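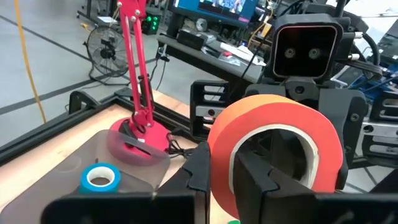 オレンジのマスキングテープ、立ってる。左に青、奥に赤いランプ。

テープと小物の片づけ、11月の分
304号室

写真すくなめ、メモ多め。時間がないのでざっと書きます。あとで直す(たぶん直さない)。

304のテープ類がまた増えてきたので、色と幅で分け直し。去年の分け方は「よく使う/使わない」だったけど、これが全然だめで。よく使うかどうかは人によって違う。Szu-yuさんは緑ばかり、Hsin-yiさんは細い白だけ、わたしはオレンジ。で、全員の「よく使う」が一つの箱に入って、箱がいっぱいになって終了。今回は色で分ける。迷わない。はず。

場所は奥の棚、Zillerの引き出し6段。上から順に、暖色、寒色、白と透明、両面、布、その他。「その他」がいちばん重くなる予感はある。すでに重い。

まずオレンジのこと。
幅広のマスキングテープ。芯はうすいクリーム色の紙。この色、棚の奥に入れても見つかるのがいい。Baumgartnerの店で一巻700円、前より上がった気がするけどレシートがないので不明。箱の仮ラベル、棚の段の番号、あと「さわらないで」の紙を貼るのに使ってます。はがした跡が残りにくいので(塗装の古い棚はだめ、塗装ごといく)。

立てて置くか、寝かせて置くか。毎回もめるやつ。
立てると取りやすい。芯に指をかけてすっと抜ける。でも転がる。寝かせると転がらない、かわりに積むので下の一巻が取れない。Szu-yuさんは立てる派、Hsin-yiさんは寝かせる派で、どちらも譲らないので、幅広は立てる、細いのは寝かせる、ということに。引き出しの深さともだいたい合う。

青いほう。
オレンジより小さめ、芯は白い紙。スモークブラウンの半透明トレーの上に、穴を上にして寝かせてある。このトレーが好きで、下の明るい木の天板がうっすら透けて見える。角が丸くて、ふちが少しだけ立ってるので、小さい巻きを置いても気分的に安心。もともとは書類用のつもりでFuvskaで買ったもの。書類を置いたことは一度もないです。

青は何に使うのかと聞かれたので書いておくと、「確認ずみ」の印。棚の段を見終わったら青を小さくちぎって貼る。オレンジがまだ、青が済み。これだけ。Gultarsteadの倉庫でバイトしてたときのやり方をそのまま持ってきました。

赤いランプ。
アームが細い棒を平行に組んだ形で、関節のところに銀の小さいネジ、下のほうに短い黒いバネ。台座が丸くてどっしり。トレーのふちにちょっとかぶってる。トレーをもう少し手前に引けばいいんですが、引くとこんどは手元が狭い。黒いコードは机の右のほうへ流しっぱなし。まとめるバンドは買ってある。どこかに。小物の引き出しから出てきたらつける。

ランプは動かさない方針で。色を見分けるときにあると助かります。特に夕方、クリーム色と白の区別があやしくなるので。一回まちがえて、白の段にクリームが三つ入ってた。

ここから床のほう。

机の上だけでは広さが足りず、仕分けは床でもやってます。明るい色の木の床で、長い板が斜めに走って見える側。大きい窓があって、昼間はわりとまぶしい。 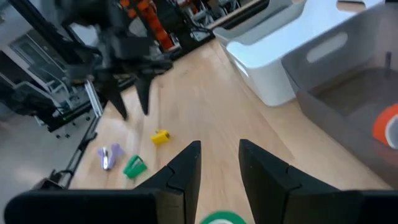

床の小物。黄色、緑、薄紫。手前の下にちらっと緑の輪。

黄色いのは角ばった、ブロックっぽい形。緑のはカドのある形で、テープカッターかもしれないし、くさびみたいな何かかも。薄紫は左側に白いパーツ付き、クリップかテープカッターか、写真だと判断がつかない。こういう「見てもわからない」ものの分類で毎回止まるんですよね。なので今回のきまり。

分類にまよったら形じゃなくて色で入れる。
それでも迷ったら「その他」。
30秒以上持ったまま考えない。置く。

Hsin-yiさんから「色で分けたら、カッターがテープの段に混ざるのでは」という指摘。そのとおり。混ざります。でも緑のテープを探してる人はだいたい切るものも探してるので、混ざってていいのでは、というのがわたしの言い分。納得はしてもらえてない。次回までの宿題。

手前の緑の輪、真ん中が白。たぶん緑のテープ。緑はSzu-yuさんの担当色なので、暖色でも寒色でもいいから早く決めてくれと言われてます。緑は寒色。決めた。いま決めました。
薄紫は……寒色。黄色はもちろん暖色。茶色は暖色。灰色は白と透明の段へ。黒は布の段(布テープに黒が多いから、という雑な理由)。金と銀はその他。

床で仕分けるときのメモ、次の人むけ。
・先に掃く。ちぎれたテープの切れ端に全部くっつく。
・小さいものは間をあけて置く。くっつけて並べると、結局ひとまとめに拾ってしまう。
・窓ぎわには並べない。日が当たるとのりがゆるむ、ような気がする。気がするだけ。
・床に置いたまま帰らない。踏むと滑るし、薄いのは割れます。
・黄色と薄いオレンジは並べて見比べてから。別々に見ると同じ色に見えるので。

捨てる基準も。
残りが芯から爪の厚みくらいになったら終わり。はしが見つからない透明テープは、一回だけさがす。二回目はない。のりが横にはみ出てべたべたのやつ、即処分。芯だけのは工作用の袋へ。袋がもうぱんぱんなので、ほしい人どうぞ、ほんとに。ペン立てになります。底はないけど。

あと欠けたテープカッター、刃があるものは紙で包んでから袋へ。そのまま入れない。前に指を切った人がいて、それはわたしです。

ラベルの話、すこし。
段のラベルは文字より色見本のほうが早い、ということで、実物のテープを短く切って引き出しの正面に貼ることにしました。暖色の段には赤、オレンジ、黄を並べて。寒色は青、緑、薄紫。白と透明は……透明が見えない。透明の上にペンで「とうめい」と書いた。これでいいとおもいまs。両面は表の紙をはがさずに貼ろうとして貼れず、結局セロテープで留めてある。笑わないでください。

残りの作業。
布の段が手つかず。その他の段は見ないふり中。ランプのコード。トレーをもう一枚ほしい、同じスモークブラウンで。Fuvskaにまだあるか見てくる人、募集。色ちがいしかなければ買わないでいいです。

緑のテープの在庫はSzu-yuさんに聞いてください。わたしに聞かれても、オレンジのことしかわからない。
仕分けの続きに来る人は、引き出しの一番上から見ていってもらえれば。青い印があるところは済みなので飛ばして大丈夫です。印がはがれて床に落ちてたら、すみません、もう一回みてくだい。

更新 2025/11/6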